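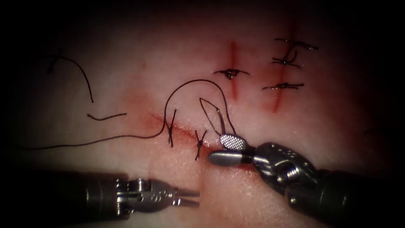

Trorko Opens Equipment Planning Program for Surgical Robotics Training Labs

15/12/2020

Trorko today opened enrollment in its Bench Planning Program, a purchasing and budgeting service for hospitals and teaching centers that are setting up or replacing robotic suturing stations. The program covers needs assessment, a written equipment schedule, a consumables forecast and a maintenance calendar. It is offered at a fixed fee and does not require the customer to buy hardware from Trorko.

The service was developed with Bostance, a training center that runs 11 robotic practice stations on two floors. Bostance had been budgeting for its stations as single capital items with a replacement date. Pads, needles, suture thread and instrument exchanges were charged to a general teaching account and reconciled at year end. Under the program these costs are assigned to the station that uses them and reported each month.

"The arms get the attention in a purchasing meeting, and they are the easy part to price," said Mareike Reuter, head of planning services at Trorko. "Grasper and needle driver instruments wear at different rates. Practice pads get used up at a pace that depends on how many trainees you schedule and how many stitches each exercise asks for. If those lines are missing from the request, the lab comes back for more money halfway through the year."

Program contents

Each enrolled site receives the following:

Station survey. A Trorko planner visits the site and records power, floor loading, lighting, camera mounting and storage for each station.

Equipment schedule. A list of arms, instruments, camera units and control hardware, with purchase, lease and deferred purchase figures shown in separate columns. Schedules run for 4 years and are revised every June.

Consumables forecast. Monthly quantities of suturing pads, curved needles and thread, calculated from the site's own class calendar. Interrupted and running stitch exercises are forecast separately.

Instrument life log. A spreadsheet or database form, at the customer's choice, in which uses are recorded per instrument. The log produces a reorder date for each grasper and needle driver.

Service calendar. Planned downtime for calibration, cable inspection and software updates, set against teaching weeks.

Supplier arrangements

Practice pads and thread may be ordered through Greco under a call-off agreement negotiated for program members. Prices are held for the budget year. The minimum order is 20 pads, and sites can take delivery in two shipments. Members with existing supply contracts may keep them, in which case Trorko enters the contract prices in the forecast.

Usage data can be imported from Ferkiveck, the station scheduling software already installed at Bostance. Sites without scheduling software can submit attendance figures on a form supplied with the survey. The import does not transfer trainee names or assessment results.

Results at the first site

The Bostance schedule contains 43 budget lines, replacing a single capital entry and one shared teaching account. Two stations due for replacement have been moved to a lease, and the remaining purchases are spread over the term of the schedule. Bostance will publish its line structure, without prices, for use by other training centers.

Availability

Enrollment is open to sites with at least two robotic stations installed or approved for purchase. Surveys are booked in order of application. The fee is charged per site and covers the first annual revision; later revisions are billed separately. A sample schedule and a blank instrument life log are available from the Trorko planning services desk on request.

About Trorko

Trorko supplies planning, installation and maintenance services for robotic training equipment in hospitals, universities and private teaching centers.

Press contact: Mareike Reuter, Planning Services, Trorko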